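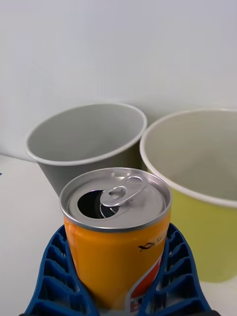 Boards > Rallard arms > Collecting examples
2 min read

trultby40: 416 goes at the can and cups. Is that enough to train on?

npryor: Doubt it. Same white wall every time – it'll learn the wall.
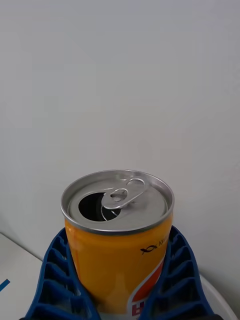
Wrist view, can between the fingers

trultby40: The wall's fine. Ferenc Hajdu says 800 will do.

npryor: 800 of what, though? Show me the layout.

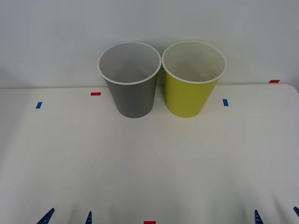 Fixed view, grey and yellow-green cups, tape on the table

hajdu_f: I said 800 if you move the cups.

npryor: Still not convinced. Try another table first.

Contact | © Prasora forum | Back to top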